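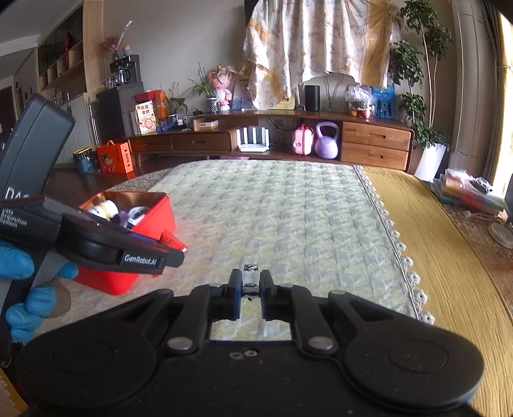 Migration du blog : ce qui a cassé, ce qui a tenu

Le site tournait depuis des années sur un hébergement mutualisé chez Fundmont, avec un moteur PHP dont la dernière mise à jour remontait à une époque où j'écrivais encore mes billets directement dans phpMyAdmin. La version de PHP n'étant plus maintenue, l'hébergeur a annoncé la coupure pour la fin août. J'ai donc tout converti en pages statiques.

Le contenu d'abord. L'export SQL donnait 162 billets, dont 19 brouillons que j'ai supprimés sans les relire. Le corps des billets était stocké en HTML, avec un mélange de balises fermées et non fermées selon l'éditeur que j'utilisais à l'époque. Un script Python d'une centaine de lignes a fait le gros du travail : lecture de la table, nettoyage, écriture d'un fichier par billet avec un en-tête pour le titre, la date et les catégories.

L'encodage a pris plus de temps que tout le reste. La base était déclarée en latin1, mais les données étaient en UTF-8, et une partie avait été encodée deux fois lors d'un changement de serveur. Résultat classique : des « Ã© » à la place des « é ». Une conversion globale répare les billets doublement encodés et abîme les autres. Il faut traiter ligne par ligne : tenter le décodage, garder le résultat s'il est valide, sinon conserver l'original. Quatre billets résistaient encore, corrigés à la main. Pour les guillemets courbes, prévoir cp1252 et pas latin1 – les deux tables diffèrent entre 0x80 et 0x9F, et c'est là que se trouvent les apostrophes typographiques.

Les URL ensuite. Les anciennes adresses étaient de la forme index.php?p=124, les nouvelles reprennent le titre. J'ai généré une table de correspondance et le serveur renvoie une 301 pour chaque entrée. Attention, sous nginx, une directive location ne voit pas la chaîne de requête : il faut passer par un bloc map sur $arg_p. J'y ai perdu une soirée.

Pour les commentaires, j'avais regardé Enik, qui s'installe à part et stocke tout en SQLite. Cela fonctionne, mais je me retrouvais avec un service à surveiller pour trois messages par an. Les anciens commentaires sont figés dans les pages, les nouveaux passent par courriel. Lourenço Magalhães m'a signalé que le flux RSS renvoyait tous les billets comme non lus : les identifiants guid avaient changé avec les adresses. J'ai remis les anciens pour les billets existants, les nouveaux utilisent l'URL complète.

La recherche interne a disparu. Un index côté client pesait plus lourd que l'ensemble des textes, je n'ai pas insisté.

Reste à faire : les notes de bas de page des billets de la série Sampaio, dont les ancres pointent toutes vers la première note, et le flux par catégorie, qui répond pour l'instant par une 404.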